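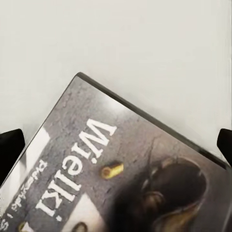
From: Idun Solberg
To: grounds list
Date: February 2, 2020
Subject: Re: Huvthorpe mound, landing area again

Margit Nyberg wrote:

> We rebuilt the landing area in December with the bagged clay and it
> has already come up in plates at the toe hole. Pitchers say the slope
> feels flat. Do we need to redo the whole mound, or just the hole? Also,
> Eilif measured from the back of the rubber. Does that matter?

It matters. Height is taken from the top of the rubber down to the top of home plate. The slope starts 6 inches in front of the rubber and drops one inch per foot from there. If Eilif ran the string from the back edge, the numbers will be off. Measure again before anyone opens a bag. 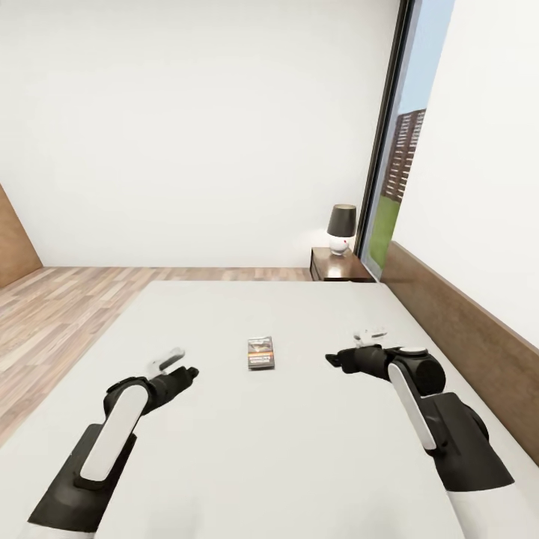
On the plates: this is a bonding failure between the old clay and the new. If the old surface was smooth and dry when you filled it, the new layer sits there like a lid and lifts at the first hard plant of the foot. You do not need to redo the whole mound. Cut the landing area out square, 4 inches deep, with straight sides. Feathered edges never hold. Sweep out all loose material, score the bottom with a rake, and wet it until it darkens but does not puddle.

Then fill in thin lifts. One inch at a time, tamped, with the top scratched and misted before the next lift. Put a plastic bag over the tamper so it does not pull clay up with it.

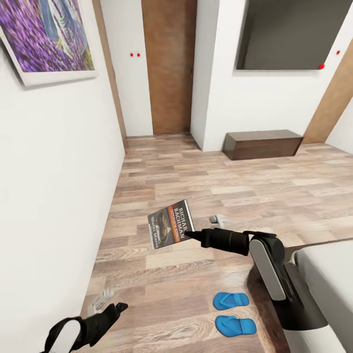 The bags from Studer hold together better than the Flundetti mix we tried on the practice mound, but they arrive drier, so add water a little at a time. We used 9 bags for one landing area and the strip in front of the rubber. Leave a tarp on overnight, slightly damp underneath - a mound that dries out uncovered will crack whatever you put in it.

As for the flat feel, check the table at the top as well. If it tilts toward second base the first step will feel wrong even when the front slope is right. A straight board and a level will show it.

Charito has the slope board in the Blomqvist shed. Bring it back with the string still on it this time.

Idun 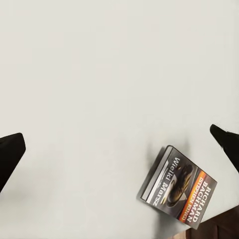
Pale tabletop with two black gripper fingers, one at each side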